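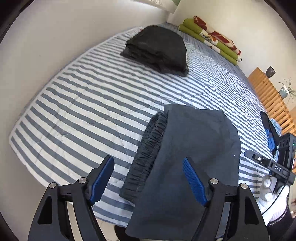
Navy pull-on pants on a striped bed cover, gathered waistband to the left.

Folding at Home: Your Questions
Kestell Wash & Fold, Nemville
Last updated 23 November 2020

We get a lot of mail about folding, and a surprising amount of it is about pants with elastic waists. We love getting it. Please keep writing in, and if your question isn't on the page yet, the address is at the bottom.

Why won't my elastic-waist pants fold flat?

It's the waistband, nearly every time. A gathered waist has a good deal more cloth in it than the elastic lets you see, so when it's relaxed it's narrower than the hips of the pants and quite a bit thicker. If you fold the pants the way you'd fold a pair of dress slacks, the top bunches up, the hips puff out on both sides, and you end up with something more like a bread roll than a pair of pants. The fold below will get you a lot closer. It still won't be paper flat, and I'd encourage you to make peace with a slightly rounded top edge. Ours have one too.

How do you fold them at the shop?

Lay the pants face up and smooth the legs down with the flat of your hand. Bring one leg over the other so the outside seams meet. You'll have a little triangle poking out at the seat - tuck it in toward the legs so you've got a fairly straight edge from waist to hem. Now slip a hand into each end of the waistband and give it one gentle stretch, let it go, and pat it down. Fold the hems up until they stop a couple of inches short of the waistband, then fold the whole thing in half again, with the waistband going on the outside.

Stopping short of the waistband is the part people skip. If the hems go all the way up, you've stacked the thickest part of the legs on the thickest part of the top, and the fold wants to spring open.

Is it all right to fold on the bed?

Of course it is! I've folded on a bed my whole life and I run a laundry. A bed is wide, it's a decent height, and you can make your piles right where you'll be putting things away. The one trouble is softness. A mattress gives a little under your hands, so you smooth one spot and the next one rises up. Work near the side you're standing on, where you can press down without leaning, and let the finished piles go to the middle.

If you fold a lot of dress shirts, you may be happier with a table for those. Pants, pajamas, towels and T-shirts do fine on a bed.

Should I pull the bedspread up first?

Please do. A made bed is a much nicer surface, and you won't find a lost sock at the bottom of the sheets on Thursday. A quilted cover is especially good for this. The stitching gives it a little texture, so slippery fabrics stay put better than they would on a satiny comforter.

Do stripes really help? Someone in your class said so.

That was Dale Lemieux, who teaches our folding class every July and has firm opinions on bedspreads. His idea is that if your cover has straight stripes, you can lay the outside seam of the pants along one of them and use it like a ruler. It does work, as long as the cover has been pulled straight in the first place. On a rumpled bed the stripes wander, and your pants will wander along with them. If your bedspread is plain or flowered, the edge of the mattress does just as well.

The waistband on my pants comes out of the wash all twisted. What happened?

There are two sorts of elastic waist. In one, the elastic is sewn straight onto the fabric, often with a few rows of stitching you can see from the outside, and it stays where it was put. In the other, the elastic runs loose inside a tunnel of cloth and can flip over on itself in the machine. If yours is the loose kind, stretch the waist out wide with both hands and work your way along with your thumbs until you find the twist, then roll it back over. It takes some patience. Once it's lying flat you can put a few stitches through all the layers at each side seam, up and down, in a matching thread, and it should behave from then on.

Can I iron the gathers?

I'd leave them alone. Ironing presses hard little creases into the folds, and a hot iron isn't kind to elastic. Iron the legs if you like, stop a hand's width below the waist, and use a bit of steam held above the gathers if they look very crushed. Always check the care label first, particularly on anything stretchy or shiny.

How do I keep navy pants from picking up lint?

Navy and black show everything, and I'm sorry to say there is no cure, only good habits. Wash them inside out and with other dark things. Keep towels and fleece in a load of their own. Clean the dryer screen before the load as well as after. Check all the pockets for tissues - we've handled 3,226 orders since we moved to Perron Street, and I would not like to guess how many of them had a tissue in there somewhere.

For the odd white speck that's left after drying, go over the pants with a lint roller while they're lying open, before you fold. A strip of packing tape wrapped around your fingers, sticky side out, works nearly as well. If you do it after folding, you only get the outside, and you'll meet the rest of it when you put them on.

My pants come out wrinkled even though I fold them right away. Am I doing something wrong?

Probably your dryer is too full. Clothes need room to tumble. Try taking out a third of the load and see whether it makes a difference. You can also take the pants out while there's the least bit of dampness left in the seams, give them two good shakes from the waist, and lay them flat until they're completely dry. Don't fold them damp, though. They'll hold every crease you put in and they may smell musty by the weekend.

A matte cotton or cotton blend will always have a few soft wrinkles, and on casual pants I think they look perfectly nice.

Do I fold or roll for a suitcase?

Roll, if the waist is elastic. Fold the pants in half lengthwise, start from the hems and roll up toward the waist, and then fold the last bit of waistband back over the roll to hold it together. Start from the waist and you've got a fat lump in the middle of everything. For a drawer I prefer the fold, so that you can stand them up in a row and see which pair is which.

What about big sizes, or very long legs?

The same fold works, with one more turn in it. For a pair with a 38-inch inseam, I'd fold the legs in thirds before the last fold in half. You want a packet that fits your own drawer, so measure the drawer once and fold to suit.

Can I hang them instead?

You can. Drape them over the bar of a hanger at the knee. I'm less fond of clip hangers for elastic waists, since the clips pull at two points and, over a long season in the closet, the waist can come out looking a bit scalloped. Heavy knit pants are better folded. They tend to grow on a hanger.

Do you sell the folding board Dale uses in class?

We do keep them at the counter. It's called the Cudis board, it's hinged in the middle, and it makes every packet the same width. You don't need one! A large magazine in the center of the garment will do nearly the same job, and a lot of our regulars have never used anything else. Children do seem to like the board, so if you're trying to get help with the laundry it may earn its keep.

How should I wash a quilted bed cover?

Give it a machine to itself. A quilted cover soaks up a lot of water and needs room to move, and a full or queen size is often too much for a small washer at home. Cool water, gentle cycle, less detergent than you think, and an extra rinse. Dry it on low and stop the machine a few times to shake it out and turn it over. Some puckering along the stitching is normal and is part of how these covers look. Smooth the edges with your hands while it's still warm and they'll drape better over the side of the bed.

If yours won't fit at home, bring it to us. The large machine at the back takes king size, and covers are normally ready in 2 days.

Where do I send a question?

Drop a note in the box by the register at Kestell, 200 Perron Street, Nemville, or write to us at the same address. We read every one, and we try to answer them all, even if it takes us a little while around the holidays.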